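Valtville Repair and Reuse Grant: Second Progress Report
3 min read

May 31, 2021

We told the Zamfir fund in our application that we would report what happened even where it made us look slow. It does, in places.

The grant pays for a tool library and repair nights in Valtville, with a smaller branch in Wisach. The first report promised that membership would take care of itself once the doors opened. I wrote that sentence and I no longer believe it. We have 112 members on paper. Of those, 51 have borrowed anything at all. The rest signed up on opening night, when there was free soup, and have not been back.

Wisach is weaker still. The branch was meant to open in April and did not, as the landlord wanted a second fire door and we argued over who should pay for it. We paid. The door is in, the shelves are half up, and I would not put money on a full stock of tools by the end of summer. The old plan said Wisach would cover its own rent within a year. I have taken that line out of the budget and would ask the fund not to put it back.

Repair nights are the part people like to talk about, so I'll be careful with them. We have held seven. Turnout is good and the mood is good. What I can't tell you is how much ends up staying out of the trash. A toaster that works when it leaves the table gets written down as a repair. Whether it still works a week later, we don't know. Until we start calling people back, please read our repair log as a list of happy evenings.

The Cleltarier catalog software was sold to us as something a member could learn in one sitting. Six members asked for their money back over late fees the system charged in error. All were refunded. The supplier says the next version fixes it, which is also what they said about the last one. 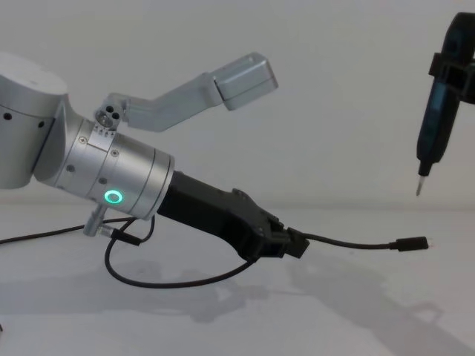

Labeling is our biggest unsolved problem, and it is a dull one. Half our drills have no sign of whether the battery is charged, and people drive home with a dead one and then drive back annoyed. I keep coming back to how plain a good signal can be: a green ring glowing against gray metal can be picked out right away, and you don't need a manual to spot it. Of course a light still has to mean what people think it means. Our own charging rack has a green light that comes on when the plug is in, charged or otherwise, and it has fooled me twice. For the next quarter we will use paper tags, signed and dated by whoever tests the battery. They cost almost nothing, and if they fail we will know whose handwriting to blame.

We are not asking for more money this time. We ask to move what is left of the publicity line into battery replacement, and to push the Wisach targets back by two quarters. I'd take a slow branch over a second set of numbers I can't defend.

Comments

toolshed_mo: I'm one of the people who came for the soup. Didn't know I could still borrow stuff. Is the tile cutter in Valtville or Wisach?

R.K.: Paper tags will fall off in a month. Use the plastic ones.

gardengate: Got my late fee back, thanks. Took three emails though.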